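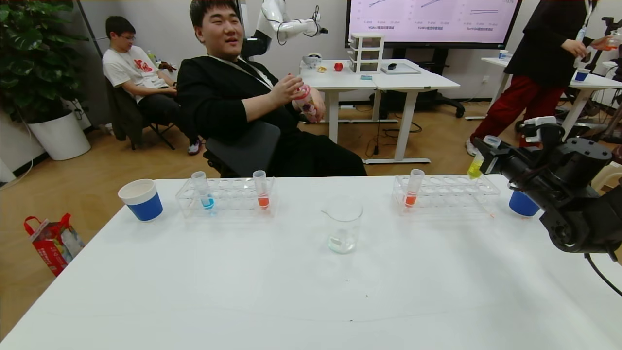
Galería de mesa: tubos, vasos y colores

Llevo meses prometiendo que iba a ordenar las fotos del taller de colores y por fin me he puesto (con un café enorme al lado y el ventilador en marcha, que en Gralia ya aprieta). Para quien llegue de nuevas: en el local de Funitz preparo mezclas de colores en tubos de ensayo, cosas sencillas, sin fórmulas raras, y con el tiempo me he ido encariñando con los cacharros casi más que con las mezclas. Me gusta sobre todo el rato en que la mesa está a medio montar. Dos gradillas transparentes, una a cada lado, casi todos los agujeros libres todavía, el azul en el fondo de un tubo y el rojo anaranjado haciéndose notar más que nadie. ¡Y el amarillo, que llega inclinado y se lleva todas las miradas! Podría pasarme la tarde cambiando los tubos de sitio solo por ver cómo quedan unos al lado de otros.

Os dejo unas notas sueltas, que siempre me pedís lo mismo por correo: de dónde salen las cosas, cuánto costaron y si se rompen mucho. Se rompen, sí. Voy por partes.

La mesa
Blanca y larga, que es lo único en lo que no cedo. Sobre blanco se distingue un azul flojo de un azul aguado, y sobre madera no hay manera. Antes trabajaba en la mesa de la cocina, oscura y con vetas, y todos los verdes me parecían marrones. La limpieza, un paño húmedo enseguida, antes de que el colorante se agarre. Si se agarra, bicarbonato y paciencia.

Las gradillas
Acrílico transparente, dos filas de agujeros redondos, iguales las dos. Me pasé años con una de alambre que rayaba el vidrio y tapaba la mitad del color. Con las transparentes se ve el tubo entero hasta abajo, y la luz pasa por donde tiene que pasar. La mayor pega es que se rayan si las frotas con el lado verde del estropajo (pregunta tonta: ¿quién hace eso? Yo, la primera semana). La pareja me salió por 18 euros en Sundqvist, la tienda de material escolar que hay detrás del mercado. Ahora creo que han subido algo.

Los tubos
En el armario tengo casi 100, contando los desparejados. Compro siempre del mismo diámetro para que entren bien en los agujeros. Los que bailan acaban torcidos y me ponen nerviosa. Los lavo nada más terminar, boca abajo sobre un trapo de algodón, y no los guardo hasta el día siguiente. Un truco que me funciona: la escobilla larga, de las de biberón, gira mejor si mojas también el mango.

El rojo anaranjado
En la foto sale repetido, uno en cada gradilla, y me encanta el efecto, como si las dos puntas de la mesa se saludaran. Para conseguir un tono de ese estilo en casa, yo parto de agua con amarillo y voy echando rojo con cuentagotas, muy poco a poco. Al revés es un desperdicio: el rojo se lo come todo y necesitas medio bote de amarillo para rescatarlo.

El azul
Poquito, al fondo del tubo. El azul luce más en cantidades pequeñas, es una manía mía y la defiendo. Cuando lleno un tubo entero me queda tan oscuro que parece tinta, y con un dedo de líquido se ve limpio, con ese borde clarito contra el vidrio.

El amarillo
¡Qué brillo tiene! Yo uso los colorantes Wolano desde hace tiempo y el amarillo es el que más repongo, se me va en todas las mezclas: verdes, naranjas, un intento de color mostaza del que prefiero no hablar. Los tubos que voy a mover de un lado a otro los llevo con tapón. Los que se quedan quietos en la gradilla me dan menos miedo.

El vaso de precipitados
De vidrio, con su pico para verter, y apenas un fondo de líquido claro, un pelín turbio. Es la pieza que más uso fuera del taller, lo confieso: he medido en uno de esos el agua del arroz, el suavizante y hasta la mezcla para las pompas de jabón. El pico es una maravilla si viertes despacio y un desastre si dudas a mitad de camino. Decidid y echad.

Los vasos de papel
Dos, uno hacia cada punta: el de la franja azul ancha, con el borde blanco, y el azul más bajito. En el taller los vasos de papel me sirven para todo, enjuagar cuentagotas, recoger sobrantes, apartar las pipetas sucias. Compro paquetes grandes y procuro que sean de dos modelos distintos, porque así me acuerdo de cuál lleva agua limpia y cuál no. Con vasos iguales me he equivocado más de una vez y me ha salido un lila precioso que no he sabido repetir.

El descanso
Al otro lado de la mesa, un chico echado hacia atrás en la silla negra con algo rosa estampado entre las manos, y más al fondo otro, con gafas, mirando hacia abajo en su silla plegable. A mí estos ratos me parecen tan del taller como los tubos. Sillas con respaldo, por favor, siempre: empecé con taburetes y a la hora y media estábamos todos buscando una pared donde apoyarnos.

Cómo lo guardo
Caja de plástico con tapa, las gradillas abajo, los tubos envueltos de tres en tres en servilletas y los frascos de color de pie en una esquina. La caja pequeña, la de ir y venir, pesa 596 gramos cargada (la pesé por curiosidad en la báscula de cocina) y cabe en la cesta de la bici. La grande no la muevo si puedo evitarlo.

Colores que tengo apuntados
En la libreta van 14 mezclas con nombre y proporción. Mis preferidas: el verde botella, el coral flojito y uno que llamo té con limón. Si alguien quiere las cantidades exactas, que me deje un comentario y las paso a limpio, porque mi letra con las manos mojadas es un espectáculo.

En noviembre quiero probar con capas, azúcar abajo y agua sola arriba, a ver si consigo que el azul y el amarillo se queden cada uno en su piso. De momento se me mezclan todos los intentos y tengo el fregadero verde.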